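Measuring the Earth with Two Sticks

You can get a fair value for the size of the Earth with a stick, a tape measure and a partner who lives a good distance north or south of you. We do this every March, near the equinox, with a group in Inum. Inum is almost 800 km due south of us in Caton, and the two towns have noon at nearly the same moment.

What you need

A straight stick that stands 100 cm above the ground, a plumb line, a flat board, a large sheet of paper, a pencil and a tape measure marked in millimeters. Your partner needs the same. The sticks don't have to match, but the sums are easier if they do.
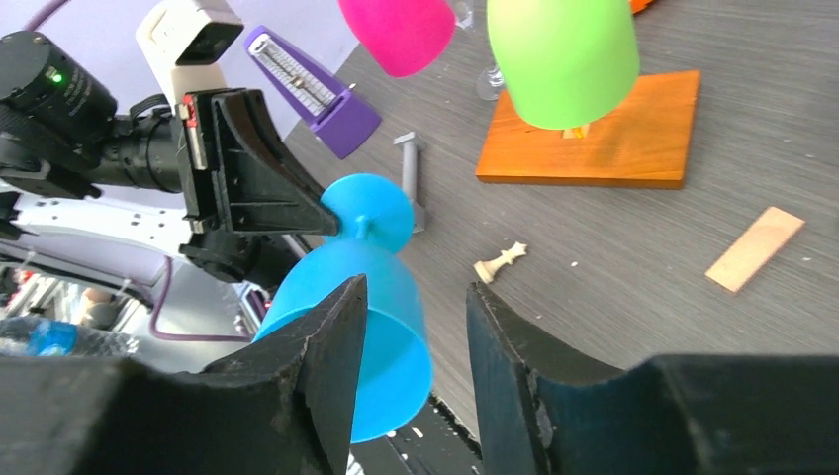 Blue plastic wine glass, upside down in the gripper.

Setting up

1. Put the board in a place that will have sun from 11 a.m. to 2 p.m. Level it in both directions.
2. Tape down the paper.
3. Stand the stick at the south edge of the board and check it with the plumb line from two sides. A leaning stick is the biggest source of error by far.
4. Measure the height from the paper to the tip again. Write it on the corner of the sheet.

Marking the shadow 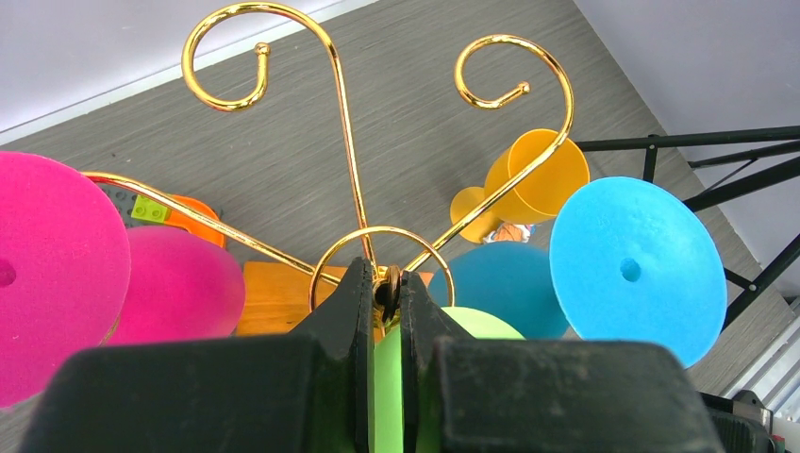

Start at least an hour before local noon and mark the tip of the shadow every five minutes. Local noon is not 12:00 on the clock, so don't try to catch it with one reading. When you join the dots you should get a nearly straight line or a very shallow curve. If yours starts to bend round like the scrolls on the gold-colored stand in the photo, the board has moved or the stick has slipped, and you should start a new sheet. The tip of the shadow is fuzzy - mark the middle of the fuzzy part and do it the same way each time.

Keep going until the shadow is clearly getting longer again. The shortest distance from the foot of the stick to your line is the noon shadow.
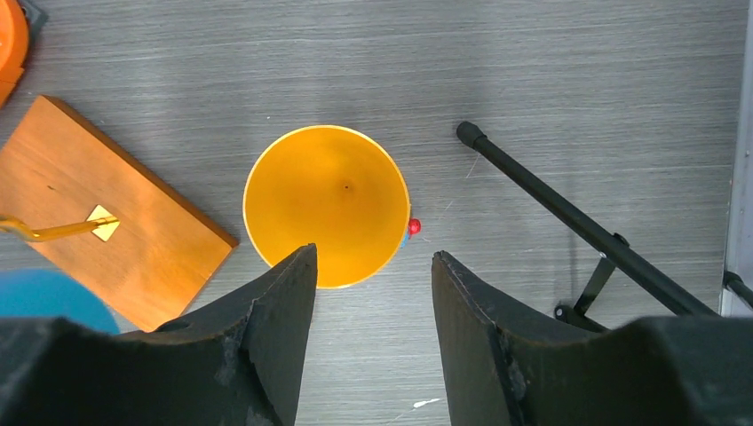 Caton Astronomy Club - Outreach Team

Working it out

Divide the shadow length by the stick height and take the inverse tangent. Our last noon shadow was 81 cm, which gives 0.81 and an angle of 39.0 degrees. Inum got 31.8 degrees on the same day. The difference is 7.2 degrees.

A full circle is 360 degrees, and 360 divided by 7.2 is 50. Multiply that by the north-south distance between the two sites. With 800 km you get 40,000 km for the distance around the Earth.
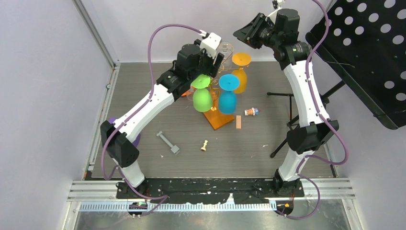
Use the north-south distance only. If your partner is also well to the east or west, road distance will spoil the result, so take it off a map along a meridian. Both sites should measure on the same day, although a day apart near the equinox only costs you 0.4 degrees - enough to notice in the answer. If it is cloudy at one end, wait and try again together.

Recent pages
Finding True North from Noon Shadows
Making a Pinhole Sun Viewer
Skornero Dark Sky Site: Directions and Parking
Notes on the Nutsugah Sundial
Reading a Star Chart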